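3.2 Loading area and materials

The laundry task was set up in one furnished room of the Zatthorpe study site. The layout followed the arrangement most often reported in the household survey of February, in which 842 homes were contacted and 773 gave usable answers. The floor was carpeted, and the position of the washer was kept the same for all trials. 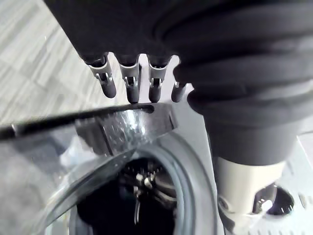 Small articles close to the washer were left where they were at the start of each trial. Survey answers suggested that such items are seldom cleared away before a load is begun, and the protocol kept to this practice.

The washer is a silver front-loading model with a round door and a domed glass window. When fully open, the door hangs low in front of the machine - a feature that affects where a basket can be placed during loading.

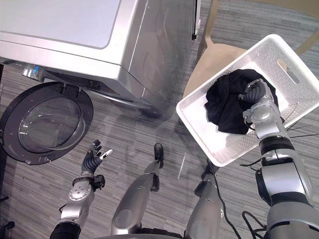 3.3 Basket and load

Coding of the basket followed the Wumau scheme, which records its position, its tilt and the point at which clothing is first grasped. Perforated plastic was chosen for its light weight.

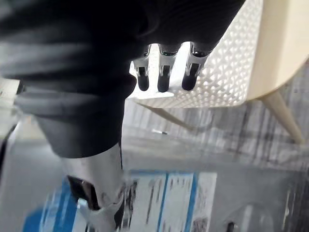
Figure 2. Perforated side of a white plastic object with a smooth, cream-colored rim.

Dark clothing was used in 10 trials of the Prasertsri sequence. Garments were left unfolded, as they would be on a normal wash day. 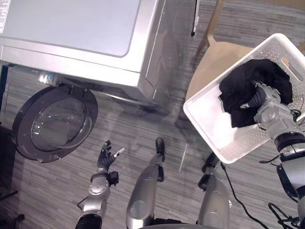

Tilting the basket was coded separately from lifting it. The two actions were combined in the earlier Stiruvier protocol, and this made the results hard to compare across homes.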